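The Cup at the Bottom of the Kiln

When the Timden pottery works fired its kilns for the first time after the flood, the order book held a single customer. The Ambaye hotel group had asked for 1,000 mugs in one color and had given the works until August to deliver them. Ekaette Haruna, who directs production, accepted the order on a Monday and began hiring the same afternoon.

The decision has shaped the works ever since. Timden had been known for dinner services, sold in boxed sets and bought mainly as wedding gifts. That trade had been shrinking well before the water came in. Households now tend to buy tableware by the piece, and the piece they replace most often is the mug. Last year the works sold 2,388 of them through its own shop, against 103 full dinner services.

"We held on to the dinner service out of respect," Ms. Haruna said. "Our customers had already moved on, and they were polite enough not to mention it."
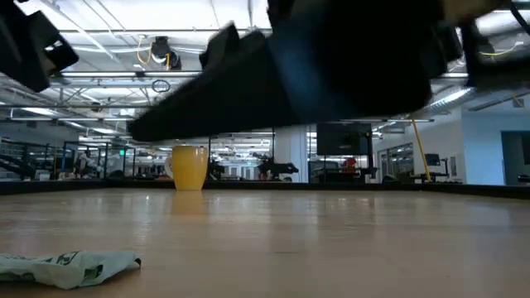 Color is the matter on which the works receives the most correspondence. For most of its history Timden glazed in white and a pale gray, and the design office regarded anything brighter as a risk. Darius Vanags, who joined as head of glazes, argued that a mug is usually seen alone, away from any set, and can therefore carry a stronger color than a plate. A yellow mug standing by itself on a light wooden table makes his case well enough, particularly where the wood is glossy and takes up the color beneath it. The white rim on the handle is a detail he defends with some firmness, as it gives the eye a place to rest.

Yellow is also difficult to produce. The glaze shifts toward brown if the kiln runs hot, and a batch of 100 may come out in several distinct shades. Mr. Vanags keeps the rejected pieces on a shelf in the glaze room, arranged by firing, and new staff are asked to study them before they are permitted to load a kiln.

The works has declined to automate its glazing records, which are still written by hand in bound ledgers. Chiamaka Akinola, the archivist, has traced one recipe through four changes of clay supplier and two changes of fuel. Her findings will be displayed in the former packing hall, together with the surviving pattern books — most of them water-stained but legible.

The Ambaye order was delivered complete. A second order, for soup bowls, is now in the drying room.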